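Linen Handling in a Shared Residence: Final Report
Submitted by Fredy Condori, Household Studies Project, Ustthorpe

3. Method

The project examined how clean linen is folded and put away at the Dultitz residence, where 128 students share a single laundry room. Folding was carried out on a table of standard height, and each item was laid flat, folded in half twice and placed in an open basket. The basket was kept to the left of the folding area throughout. Items that lost their shape were opened out and folded again.
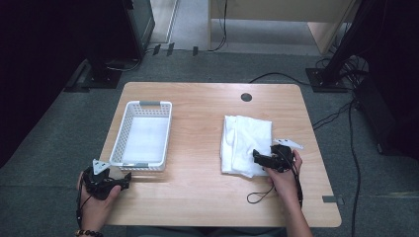 Arnulfo Huamán objected at the interim review that most residents do not fold at a table at all. They fold on the bed, he wrote, and a method that requires a clear tabletop will be dropped by the second week of the semester. He asked that the report state this plainly.

The objection is accepted. Of the 1540 items recorded in May, a large share had been folded in bedrooms, and these were more often returned to the shelves creased. The method is therefore recommended for the laundry room only.

3.1 Choice of Basket

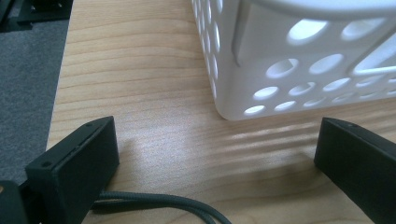 Storage was the second matter under review. Residents had been using cardboard boxes, which softened at the corners and held damp air around towels that were put away too early. The project group compared 2 alternatives, a closed bin and a perforated plastic basket. The basket was preferred. Its walls are pierced by rows of holes that let daylight through to the table, and the thick rounded rim gives a firm edge to hold. The closed bin was retained for cleaning cloths.

Costs are listed in Appendix B.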